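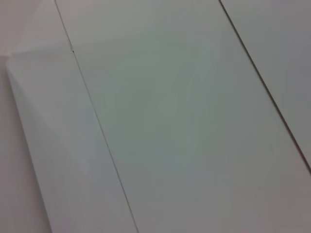 I've been back on the alignment code since May, and I finally feel ready to write a little about it, so get comfortable! Our planner (we call it Brilari, and I'm fond of the name) has always been happy in clutter. Give it mugs and boxes and it knows right where it is. Give it a big pale panel and it gets lost, poor thing, with only a thin dark seam or two to hold on to.

So I spent most of this month teaching it to trust those seams. The new line tracker went through 1,583 saved frames, and the old version lost its place in 307 of them. The new one lost it in three, which made me so happy that I ran the whole batch again over lunch just to watch the log scroll by.

The depth side is still a bit of a mess – the smoothing I borrowed from our Dumville branch eats narrow gaps for breakfast – and I'd like to weight the two sources by how much they agree before I let the controller act on either one.
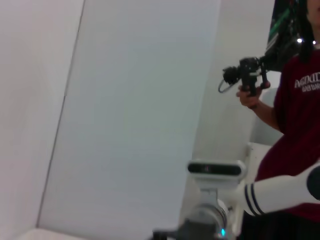

*Handheld grip and arm, the arm in front of a maroon T-shirt.*

Next up is timestamps. The Sendance logger and the arm's own clock drift apart over a long session, and I have a half-written fix that I keep putting off in favor of coffee. I'll post the patch once the tests pass.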